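4.2 How rumors about the coalition spread between council sittings

The most exciting result in our data concerns the quiet stretches. We had expected talk of a split in the Plandska coalition to peak on the days the council met, when ministers and their critics were in the same room and on the same broadcasts. It peaked in the gaps! Of the 814 public statements we coded, the ones that drew the most replies were made while the council was in recess, often by junior members with no portfolio and very little to lose.

We coded each statement for target, tone and whether it named a policy. Grewal and Soltani worked separately and then compared their sheets, and disagreements went to Lewis. Most of these concerned sarcasm, and one long argument in December over a single speech on bus fares led us to add a "mocking agreement" code, which we now think is among the most useful things in the scheme. A minister who praises a colleague's "patience with the facts" has said something quite different from a minister who praises his patience, and older coding schemes give both the same mark.

The interviews add a good deal of color. We spoke with 104 residents of the Donard and Hlongwane wards, in kitchens, shops and community rooms, and people were wonderfully generous with their time. Many could recall a ministerial insult word for word but were unsure which bill it had been about. One retired clerk in Donard recited three in a row, with voices. Interviews were held seated at a table, and we let people talk for as long as they liked before turning to the printed questions (Theodorakopoulos and Dhillon led most of the Hlongwane sessions).

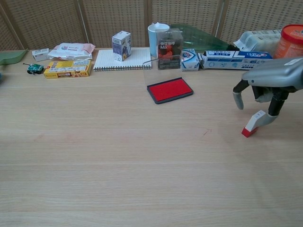
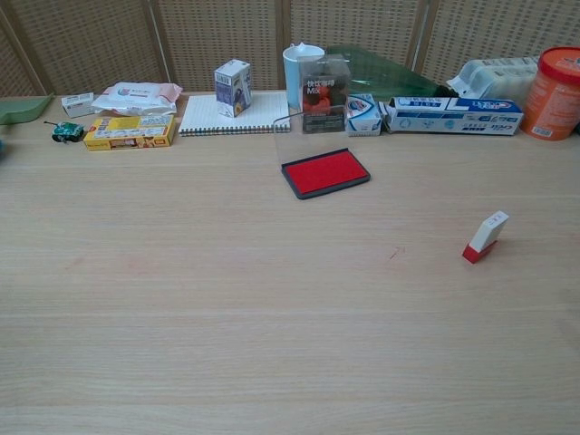 Figure 2. Two views of a tabletop with objects along its far edge and a screen behind it.

What people did with these remembered insults surprised us. We had assumed that hearing the governing parties quarrel would push supporters toward the opposition, and a few did describe moving that way. Far more described a kind of sorting inside their own camp: they kept the party and dropped the minister. This was strongest in Hlongwane, where the local branch had openly criticized the finance minister's remarks on rents, and it gave supporters a respectable way to be angry without leaving.

We find this really promising for the wider debate on party discipline. If voters can separate a party from its loudest members, then public rows may cost a government less than its whips fear, at least in the short run. The recess pattern points the other way, though, and we take it up in section 4.3 using the ward-level turnout figures.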